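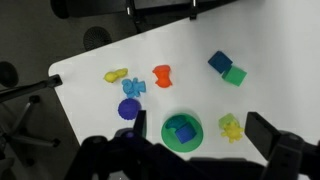 Mastley Publishes Tabletop Handling Code for Small Robot Arms

3 min read

Mastley today released the first edition of its Tabletop Handling Code, a set of rules for laboratories and workshops that run small robot arms within reach of people. The code takes effect in October and applies to all sites that hold a Mastley registration.

The text was drafted over two years with Stoteto, which builds gripper controls, and the testing house Wysocka. A public draft drew 432 written comments, and 50 clauses were changed as a result.

"Most existing guidance was written for large machines behind fences," said Aniela Kurek, who chaired the drafting group. "A two-finger gripper picking up toys and blocks beside an office chair raises different questions, and the people doing that work asked us for plain answers."

The code covers four areas: the work surface, the objects handled, the behavior of the gripper, and the record kept of each session. Sites must mark the reach of the arm on the floor or table and keep chairs and loose cables outside the mark while the arm is powered. Grip force must be limited in the controller itself – a setting in the operator's software will not be accepted on its own.

Objects must be listed before a session begins. Soft, hard and see-through items are treated as separate classes, and a site that mixes them must show that its force limit is suitable for each. Bowls and other open containers are addressed in Section 6, which sets a minimum clearance between the fingertips and the rim.

Wysocka ran 2307 supervised trials in support of the code. In 679 of them, the gripper touched an item other than the one intended. "Those contacts were minor, but very few would have been written down under the old practice," said Mieczysław Bednarek, head of testing at Wysocka. "The new session record has a line for them."

Registered sites will have six months from the effective date to comply. Sites using wrist-mounted cameras must also follow Annex B, on privacy and the storage of recordings in which staff may appear.

Printed copies can be ordered from the Mastley publications office. Questions about registration should be addressed to Weronika Pietrzak, standards liaison.

Comments (3)

Vega Sarmiento
Does Section 6 apply to trays with a low lip? The draft said yes and I can't find it in the final text.

Witold Mazurek
Vega, it moved to the definitions. Anything with a raised edge counts as a container now.

cell4_tech
Six months is tight for those of us on older controllers with no force limit built in. Will there be an extension?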